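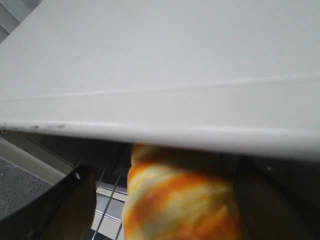
Huguette Kennedy wants to know why on earth I'd put money aside for spare fingers before I've even bought a second arm, and whether it wouldn't be wiser to get the big thing first and let the small things sort themselves out. It's a fair question, Huguette, and you asked it so nicely under my last post that I've been chewing on it ever since (mostly while doing the washing up, where I do all my sums).

The short answer is that I did it your way the first time. I bought the Tiltov arm with every penny I had, felt terribly pleased with myself, and then had nothing left for the bits that rub, bend and get dropped. It sat idle for most of June while I saved up for a set of finger pads! So this year the dull things go at the top of the list and the exciting things have to fit in underneath.

The pot is £400 for the small stuff. I'd love to say I arrived at that scientifically, but Han-gyeol Sung asked me what I could spend without sulking and that was the number that came out. It has to cover finger pads, a spare cable, a proper clamp for the base and whatever we use for practice, and I've written my thinking down in the order I'd buy.

1. Things to practise on. Kitchen jobs are what we want the arm for, so kitchen things are what it needs to meet. Buy soft items as well as hard ones, and look second-hand before you look anywhere else. The market at Claltville is very good for small appliances if you get there by 7 in the morning, and dreadful after that. Do measure the opening before you hand over any cash, and measure your gripper too, with the fingers open.

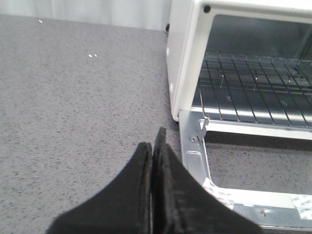

2. Finger pads. I'm getting 3 sets from Nellden. The postage is the same as for one, which settled it. Delivery takes around 2 weeks, so order before you're desperate.

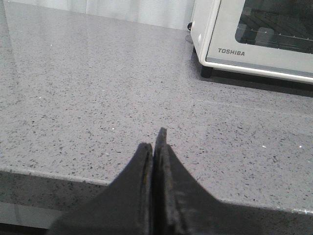

The second arm is still on the wish list, and I do look at the Kandasamy one more often than is good for me. What stops me is thinking about upkeep for two of everything. The fingers have a scuffed look to them, with faint grey streaks across the black, and a second pair would mean another lot of pads to keep in the drawer. I'd sooner know what a year of one arm costs me, and then double it with my eyes open. Han-gyeol thinks I'm being far too cautious, and has sent me the Kandasamy price list again, with the delivery charge underlined.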